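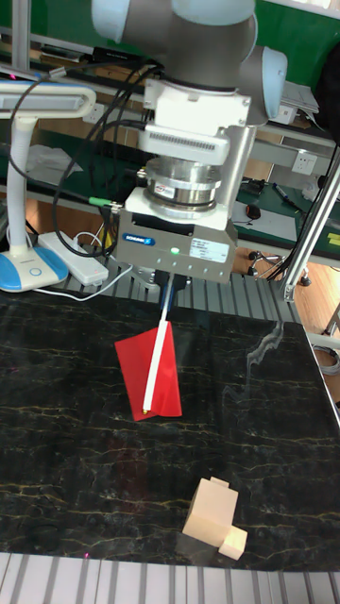 Tribune. Apprendre par le geste : pour une reconnaissance du travail de démonstration

Par Fouad Sqalli, responsable de la formation technique, institut Benjelloun

Publié le 20 mars 2023

Les établissements qui s'équipent de bras manipulateurs consacrent l'essentiel de leurs délibérations au choix du matériel. On compare les charges utiles, les répétabilités, les capteurs d'effort, les contrats de maintenance. La question de savoir qui montrera la tâche à la machine, dans quelles conditions et avec quelle préparation, est renvoyée à la mise en service, quand elle n'est pas simplement confiée au stagiaire disponible. Notre institut a procédé de la sorte pendant deux ans. Je soutiens ici que c'était une erreur, et qu'elle demeure répandue.

Il existe deux manières usuelles d'enseigner un geste par la démonstration. Dans la première, l'opérateur saisit le bras et le conduit lui-même ; dans la seconde, il le pilote à distance, au moyen d'un dispositif de commande. Les fournisseurs présentent volontiers la seconde comme l'aboutissement de la première. L'expérience acquise dans le cadre du projet Liswood, que nous menons depuis janvier avec la société Faren, invite à plus de prudence.

Le guidage à la main donne à l'opérateur une perception directe de la résistance. Lorsqu'il s'agit d'amener la tige d'un petit drapeau vers un support en bois, il sent le moment où la pointe touche et corrige avant même d'y avoir réfléchi. En contrepartie, le bras impose son inertie, la posture devient vite pénible et le corps de l'opérateur s'interpose entre les caméras et l'ouvrage. La démonstration est alors juste dans son contenu et médiocre dans son enregistrement.

La commande à distance renverse les termes. Les caméras voient tout, l'opérateur est assis, les reprises sont aisées. Mais la sensation du contact disparaît ou n'est restituée que très appauvrie, et l'on voit apparaître des gestes hésitants, faits d'approches successives, de petits arrêts, de retours. Or un modèle entraîné sur ces données reproduit l'hésitation aussi fidèlement que l'intention. Un tissu souple ajoute encore à la difficulté : il pend, se plisse, masque parfois l'extrémité de la tige, et l'opérateur éloigné juge mal de la profondeur.

Notre campagne a produit 1 589 démonstrations, fournies par 20 opérateurs. Je n'en tirerai aucune loi générale, le protocole n'ayant pas été conçu à cette fin. Une observation me paraît néanmoins suffisamment établie pour être versée au débat : l'écart entre deux opérateurs utilisant le même dispositif nous a semblé plus grand que l'écart entre les deux dispositifs confiés à un même opérateur expérimenté. Quatre de nos collègues fournissaient, dans l'une et l'autre modalité, des trajectoires nettes et directement exploitables. Tous quatre avaient exercé un métier manuel de précision avant de nous rejoindre.

On objectera que l'abondance des données compense leur inégalité, et que les méthodes actuelles savent écarter les mauvais exemples. L'argument est recevable pour des tâches simples, dont la réussite se constate sans ambiguïté. Il l'est beaucoup moins dès que la qualité tient à la manière : un effort trop appuyé sur un assemblage en bois peut passer pour un succès sur l'image et n'apparaître que dans le signal du capteur. Encore faut-il que quelqu'un lise ce signal et sache ce qu'il devrait être.

On objectera également le coût. Former un démonstrateur demande du temps, et le logiciel Dudel, que nous employons pour l'annotation, ne dispense pas d'une relecture humaine. Je ne conteste pas la dépense. Je constate seulement qu'elle est engagée de toute façon, sous la forme moins visible des sessions recommencées et des enregistrements mis au rebut.

Trois mesures me paraissent à la portée de tout établissement. La première consiste à inscrire la démonstration dans les fiches de poste, avec une durée maximale par séance. La deuxième, à conserver avec chaque enregistrement la modalité employée et le niveau d'expérience de l'opérateur, sous une forme qui respecte son anonymat. La troisième, à faire précéder toute commande à distance d'une période de guidage à la main sur la même tâche, afin que l'opérateur ait éprouvé le contact avant d'avoir à le deviner.

Cette dernière disposition a suscité chez nous des réserves, notamment de la part des équipes qui n'ont accès au bras qu'une partie de la semaine. Elles sont légitimes, et le calendrier des séances sera revu en conséquence. Le principe, pour sa part, a été retenu pour la suite du projet Liswood.

Les opinions exprimées dans cette tribune n'engagent que leur auteur.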